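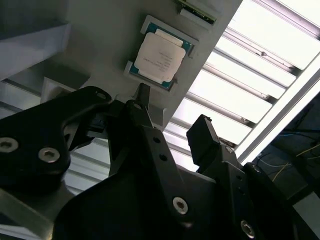

Vaccination contre la grippe : Natberg prolonge son dispositif jusqu'à la fin du mois

Natberg, le 2 mars 2023. L'agence sanitaire de Natberg maintient ouverts ses deux points de vaccination contre la grippe saisonnière, dont la fermeture était prévue en février. La circulation du virus, repartie à la hausse après un premier pic en décembre, reste soutenue chez les personnes âgées et les jeunes enfants.

Les centres de Birneo et de Salehi disposent encore d'environ 2000 doses. La vaccination y est gratuite et sans rendez-vous pour les plus de 65 ans, les femmes enceintes et les personnes atteintes d'une maladie chronique. Les autres adultes peuvent s'inscrire par téléphone et reçoivent une réponse sous 24 heures.

« La saison n'est pas terminée. Une injection faite maintenant garde son intérêt pour les personnes fragiles qui ne sont pas encore protégées », indique Farzad Rashti, médecin responsable du service de prévention de l'agence. 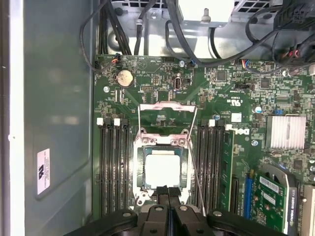 Processeur en place dans son support, sur une carte mère.

L'agence recommande par ailleurs le port du masque dans les salles d'attente des cabinets médicaux et lors des visites en établissement d'hébergement. Cette recommandation n'a pas de caractère obligatoire. Elle sera réexaminée à la fin du mois, au vu des données transmises par les médecins du réseau de surveillance.

Les établissements qui accueillent plus de 80 résidents peuvent demander le passage d'une équipe mobile. Les demandes sont à adresser au centre de Salehi, avec le nombre de personnes à vacciner et le nom du médecin coordonnateur. L'agence consacre 500 doses à ces déplacements, en plus du stock des deux centres.

Les personnes présentant de la fièvre sont invitées à reporter leur venue et à consulter leur médecin traitant.

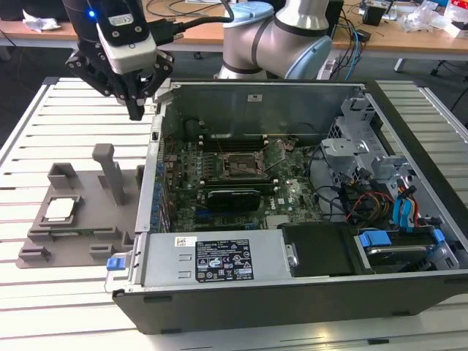
À propos de l'agence sanitaire de Natberg

L'agence assure la surveillance épidémiologique, la prévention et l'information du public sur le territoire de Natberg. Elle publie chaque semaine le bulletin Hudero, consacré aux infections respiratoires et diffusé gratuitement aux professionnels de santé.

Contact presse : service communication de l'agence, centre de Birneo.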